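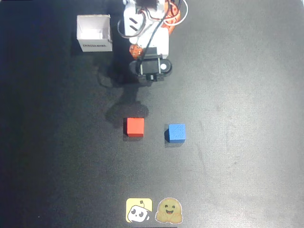 The Sornau arm over the table, with the red and the blue cube and the open box at the left.

Frequently asked questions about the Sornau study

Last updated: January 24, 2020

We receive many letters about our report on learning from short demonstrations, so we collected the answers on one page. If your question is missing, please write to Satish Rajan at the Hindwood laboratory.

What is the study about?

We wanted to know how few demonstrations a small and cheap arm needs before it can do a simple sorting task alone. The task is always of the same type: take the cube of the named colour and put it into the white box. The cube of the other colour must stay where it is.

What is Sornau?

Sornau is the name of our training method. The arm itself has no special name, we only say "the arm". Some readers thought Sornau is a product which they can buy. It is a method and some code, and there is nothing for sale.

How were the demonstrations made?

A person moved a second arm of the same build by hand, and the arm on the table followed. During this we recorded the joint angles and the view from above. We made 60 demonstrations in total, with the cubes in different places each time.

Why is the view from directly above?

We tried a side view in the first month, but the gripper was hiding the cube in the last part of the movement. From above it also hides something, though less, and the distance between the two cubes is easy to measure. The disadvantage is that height is difficult to judge. For this the method uses the joint angles.

Does the shadow of the arm disturb the method?

Yes, and this was the most difficult point for us. The shadow is large and soft, and it travels over the table together with the arm. Our first version took the dark area as a part of the arm and stopped too early. In the present version we change the brightness of the training pictures at random, in patches, and the early stops became rare. They did not disappear.

Do the stickers on the table have a function?

No. The method receives no information about them. We tested with the stickers covered by dark paper, and the results were the same within the normal variation.

Why only red and blue?

The two colours are far from each other, so an error in the choice is normally an error of the method and not of the lighting. We did a small test with orange cubes in June. It went badly, as the servo housings of the arm are also orange and the method sometimes followed its own joint. We report this in the appendix.

How good are the results?

We ran 28 test trials with the final version. In 4 of them the arm failed. Two times it closed beside the cube, one time it lost the cube on the way, and one time it took the wrong colour. The failures of the first kind both happened when the cubes were very close together – the fingers had no room to come down.

Is this number of trials enough?

For a general statement, no. We can say that the method works on our table, with our cubes and our light. The group at Salian has started to repeat the trials on their own table and we will add their numbers when they are ready, also if they are worse than ours.

How long is the training?

One training is 3490 steps. We did not choose this number for a deep reason. After it the error on the held-back demonstrations did not become smaller any more, and we kept the same value for all versions so that they can be compared.

Can the box stand in another place?

A little. In the demonstrations it always stood in the upper left area of the table, and we moved it only by a few centimetres. If you put it on the right side, the arm still goes to the left and opens the gripper over the empty table. We would like to solve this in the next study.

Can I use the data?

Yes, for research and for teaching. Please mention the Lanness report when you publish something. For other use, write to us first and tell us in a few sentences what you plan.

Do you accept students for a project?

We have places for short projects on the box question and on the shadow question. Knowledge of programming is necessary, but experience with robots is not. Send a short letter to Satish Rajan, and please allow two weeks for the answer.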